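Chapter 8
Planning Through Contact: Doors, Drawers and Handles

Most of the planners in Part 2 treated every object as something to avoid. A robot that opens a door has to touch it, and once it does, the door limits where the hand can go. The planner must then search over the arm and the hinge together.

We use the simulator Bolanine throughout, with the two-armed model from Chapter 7. The first task is a pass through a doorway with a door at either side. The base, both arms and both hinge angles belong to one state vector.

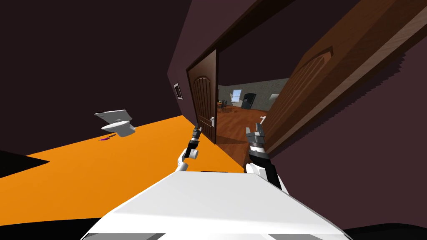
Radomir Atanasov objects that a single state vector is wasteful, and that the hinges should be planned first and the arms fitted to them afterward. Section 8.2 tries his method on 100 start poses – it is faster, but it misses some paths that need both arms at once.

Small fixtures raise a different problem. The approach must end with the fingers on either side of the part, and an error in the estimated pose matters more than the length of the path. 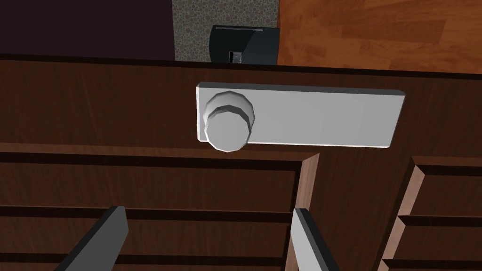

Figure 8.2 Gripper fingers below a cabinet knob, simulated.

Section 8.3 covers grasp poses for knobs and levers. Readers using Pivamum in place of Bolanine should set the contact solver to 20 iterations before running the exercises.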